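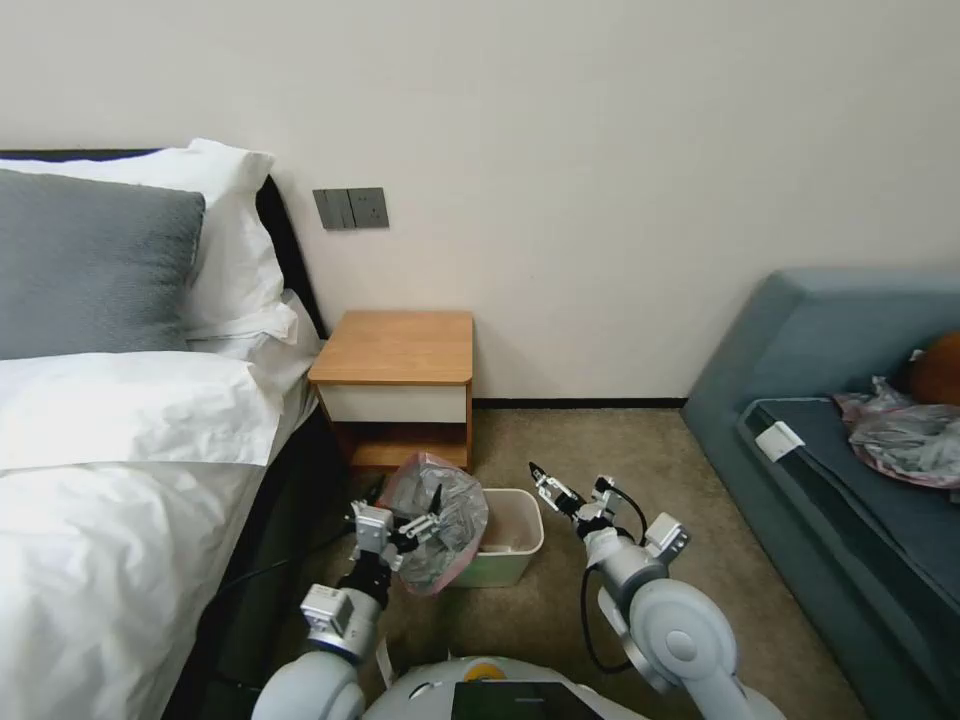

A guest bedroom at the Clenholm residence, with the wastebasket and its liner in front of the nightstand.

Clenholm has adopted a single room-care standard for all 56 of its guest bedrooms, the residence office announced in April. The standard replaces the separate checklists used until now on the two bedroom floors and covers bedding, surfaces, carpets and waste.

Under the new arrangement, each room is to be cleared of waste before the bed is made. Wastebaskets are emptied and checked, and a fresh liner is fitted with its edge turned over the rim. Used liners are tied and taken directly to the collection point on the same floor. The office said the order of work had been agreed with Husar, the firm that holds the cleaning contract.

Most of the complaints received last year concerned small matters.
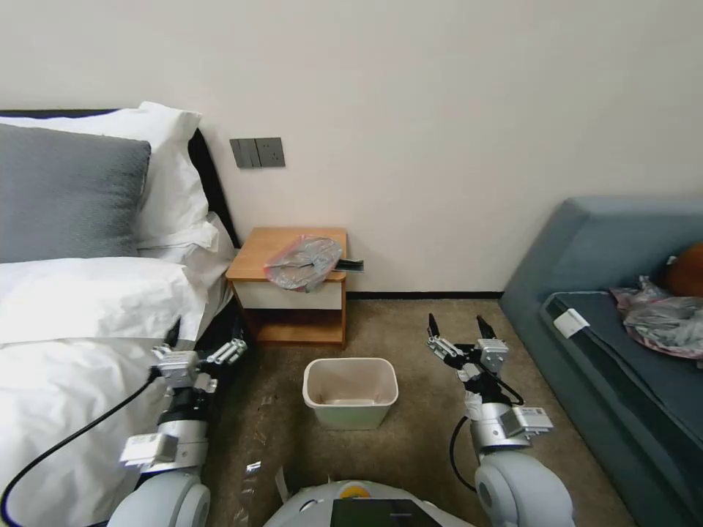
Waste accounted for the largest share of the remarks left by guests, ahead of noise and heating. Several mentioned liners that had slipped down inside the basket, and others mentioned scraps left on the floor. The standard therefore treats the nightstand and the carpet in front of it as one area, to be finished together: a crumpled bag lying on the nightstand, or a bit of clear plastic on the carpet next to the bin, means that the room is still in progress and may not be released to the front desk.

"Guests notice the corner by the bed first, and it takes very little time to get it right," said Ariel Tiongson, head of guest services at Clenholm. "We wanted one written standard that every shift can follow."
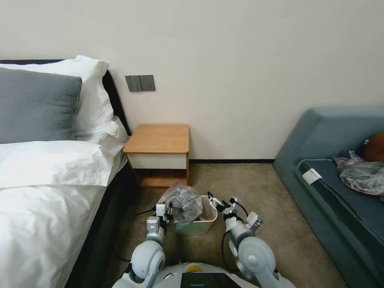
The residence recorded 2,474 overnight stays last year, and occupancy is expected to rise when the Boltutthorpe wing reopens after repainting. Rooms in that wing will follow the same standard from the first day. Some 50 spare wastebaskets have been set aside so that cracked ones can be replaced without delay.

Printed copies of the standard are available from the residence office. Remarks about the condition of a room may be left at the front desk at any hour.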